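3.2 How we picked the notes, and what the coders did with them

I should say up front that I came to this as a former front-desk person (I spent years chasing missing signatures), so my idea of a good clinic note is pretty practical. Can the person down the hall turn it into a bill without calling the doctor? Lorna Kerr and I pulled 400 visit notes from the Skadside clinic, all from July, and took out names, birth dates and anything else that could point to a patient. We kept the typos. We kept the weird abbreviations too, which Jonas Lanz argued against for a while, and I'm glad he lost that one!

Each note went to two coders working apart. They used the same code book and the same lookup tool, Liltik, and they weren't allowed to message each other. Half of the pile, 200 notes, had been written with the clinic's old free-text form. The other half came from the newer form, where the doctor has to fill in the body side, the cause and whether it's a first or a follow-up visit (see Figure 2 for the kitchen and household category).

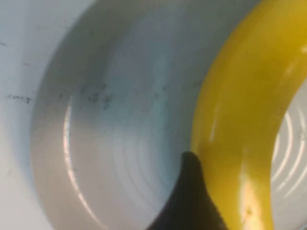
Figure 2. White bowl, inner surface with small dark gray specks.

When the two coders matched, we took their code as final. When they didn't, the note went to Calum Baxter, who read it cold and wrote down which line in the note he'd leaned on. I loved reading those remarks. A lot of them just say "side missing" over and over, and you can sort of feel his mood getting worse as the pile goes down.

One thing I'd do differently is the follow-up visits. The old form lets a doctor write "here again for hand," and both coders would read that as a follow-up for the same injury, so on paper they agreed. But agreeing isn't the same as being right, and we had no way to check against the earlier visit once the names were gone. We left those notes in and marked them with a star in the Sutherland tables, so anyone who wants to rerun the numbers without them can.

Burn notes get their own part in 3.3, where the coders also had to pick a code for the place it happened.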